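Against the marble look

Every kitchen I walked into this August had gone gray and veined, and I'd like someone to tell me what we're getting for it. The showroom at Nornby has 13 versions of the stuff. The salesman told me it "hides everything." I have lived with a dark veined ledge for five years, and my complaint is exactly that it doesn't.

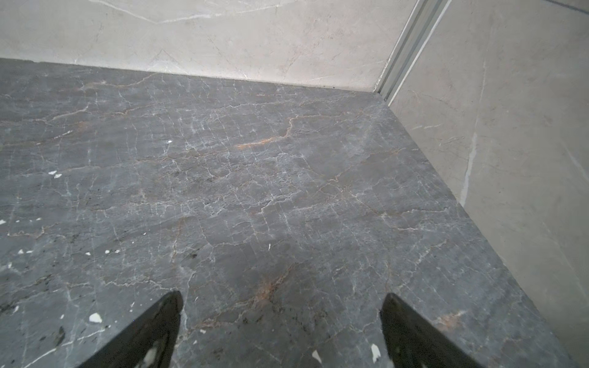 A dark top is supposed to be forgiving. Maybe it forgives coffee. Anything white, a crumb or a fleck of plaster, shows up from the doorway, and then you're bending down to work out which pale marks are pattern and which ones will wipe off. My old cream counter in Vundumville never asked that of me.

Heledd Bowen, who fits kitchens out of Fukstead, thinks I'm being unfair. She says people sweep more when they can see the mess. Maybe they do. I suspect they mostly feel bad more often. She quoted me $1,654 to carry the pattern up the walls too, and I said no.
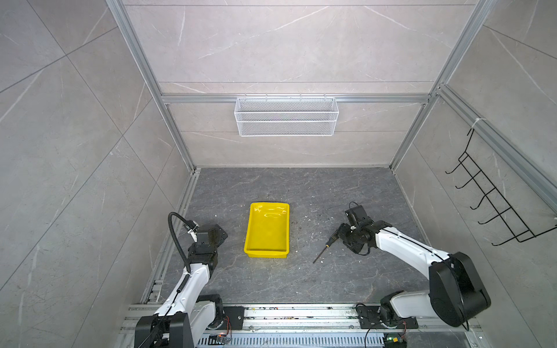 2 min read

Gray on the floor and gray up the walls makes the plain things do all the work. A yellow plastic tray is easy to find against it, and I trust a tray more than I trust a finish. Same goes for a wire basket hung on a rail. You can see what's in it and take it down when it needs a wash. I'd put the money there first and live with a dull wall for a year.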